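Jomwood 183 Sample Return Display Model

The Jomwood 183 is a desk model of a sample return capsule, the small part of a spacecraft that comes back through the atmosphere and lands with dust or rock inside. We made it for people who follow these missions and want to have one on the shelf, and also for teachers who need something that students can open.

The model is built at scale 1:7 and comes apart in 20 pieces. The heat shield lifts off first, then the back cover, then the parachute box. In the center you find the sample canister, which turns a quarter to the left and comes out. Please do not force it. If it is stiff, turn it back a little and try again.

Our earlier model, the Godila, had a heat shield made in one color. Many customers wrote to us that they would like to see how the surface looks after entry, so the 183 is delivered with two shields, one clean and one burned. They change in a few seconds and no tool is needed.
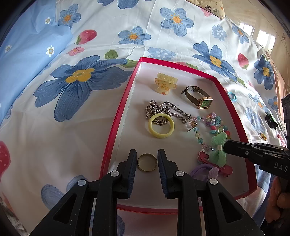 The second shield is a little heavier than the first, and the stand has a small screw at the back for adjusting the balance. Turn it until the capsule sits level. For a classroom we recommend the wide stand by Grube, which is sold separately and holds the capsule open, so the inside can be seen from the side.

In the box: capsule body, two heat shields, back cover, parachute box with folded cloth parachute, canister, standard stand and a booklet of 27 pages. The booklet explains the way home step by step - separation, entry, parachute, landing and recovery - and it has drawings for each step. It is printed in English only. A German version is planned for May.

The model is not a toy for small children, as the canister and its lid are small parts. Clean it with a dry cloth. Strong sunlight can make the clean shield yellow after some time.

Spare parts can be ordered one by one. Write the part number, which you find inside the back cover, in your message to us.

© Fumov Space Models | Contact | Shipping and returns | Back to top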